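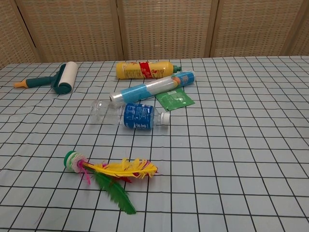
Wer mit Erzsébet Medve über Badminton reden will, sollte Zeit mitbringen. Verabredet waren wir auf eine halbe Stunde, am Ende stehen wir fast zwei Stunden im Flur vor der Halle, und sie hat ihre Schuhe immer noch nicht gewechselt. Dienstagabend, drinnen quietschen die Sohlen, und alle paar Minuten ruft jemand, ob sie denn endlich komme. »Gleich!«, ruft sie zurück und erzählt weiter.

Medve leitet seit acht Jahren die Hobbygruppe des Vereins Nirden. Angefangen hat sie selbst erst mit Mitte vierzig, nach einer Knieoperation, und zwar gegen den Rat ihrer Schwester. »Die hat gesagt, such dir was Ruhiges. Ich habe es mit Schwimmen versucht, drei Wochen lang. Ich habe mich so gelangweilt, dass ich die Fliesen am Beckenboden auswendig kannte.« Dann nahm eine Kollegin sie mit in die Halle, und den ersten Aufschlag schlug sie glatt vorbei. »Den zweiten auch. Beim dritten habe ich getroffen, und dieses Geräusch, dieses kurze Plopp – da war ich verloren!«

Unterschätzt werde der Sport vor allem von Leuten, die ihn vom Campingplatz kennen, findet sie. Im Garten trägt der Wind den Ball davon, man lacht, man bückt sich, das war es. In der Halle sei das eine völlig andere Sache. »Du stehst vorne am Netz, der andere hebt den Ball in die hinterste Ecke, du rennst, du streckst dich, und kaum bist du da, musst du wieder nach vorn. Nach einem Satz weißt du, welche Muskeln du hast.« Wer neu kommt, spielt bei ihr zuerst halbes Feld, eins gegen eins, nur längs. Das schont den Atem und zwingt trotzdem zu sauberen Wegen.

Am liebsten spricht sie über die Rückhand. Fast alle Anfänger, sagt sie, umklammern den Griff wie einen Hammer. »Locker lassen, den Daumen an die breite Seite, und erst im letzten Moment zudrücken. Ich sage das jeden Dienstag. Ich sage es auch mir selbst!« Ikhsan Ginting, der seit dem vergangenen Winter dabei ist und gerade mit einer Wasserflasche an uns vorbeikommt, bestätigt das lachend. Er habe den Satz schon nachts gehört.

Bei der Frage nach Federball oder Kunststoffball wird es grundsätzlich. Im Training nehmen sie meistens Kunststoff, allein des Geldes wegen, beim Vereinsturnier im Oktober dagegen nur Naturfeder. »Der Federball steigt steil und bremst dann wunderbar ab, der fällt dir fast senkrecht ins Feld. Mit Kunststoff lernst du ordentlich spielen, aber beim ersten Drop mit Feder grinst jeder.« Im letzten Jahr kamen rund 80 Leute zum Turnier, gespielt wurde auf allen Feldern bis in den Abend, und im Mixed gewannen Ghazala Siddiqui und Yoga Santoso gegen ein Paar, das zusammen 20 Jahre jünger war. »Das Finale hätten Sie sehen müssen. Ghazala bewegt sich kaum und steht trotzdem immer richtig.«

Was rät sie jemandem, der es einmal ausprobieren möchte? Einen Schläger leihen, auf keinen Fall gleich den teuersten kaufen. Hallenschuhe mit heller Sohle, die seien wichtiger als alles andere, und bitte keine Laufschuhe, in denen knickt man leicht um. Und wiederkommen, auch wenn der erste Abend ein einziges Danebenschlagen war. »Beim zweiten Mal triffst du schon mehr. Beim fünften willst du gewinnen.«

Aus der Halle ruft wieder jemand, diesmal lauter, es fehlt eine Vierte fürs Doppel. Medve greift nach ihrer Tasche, fragt noch schnell, welche Schuhgröße ich habe, und verschwindet durch die Tür.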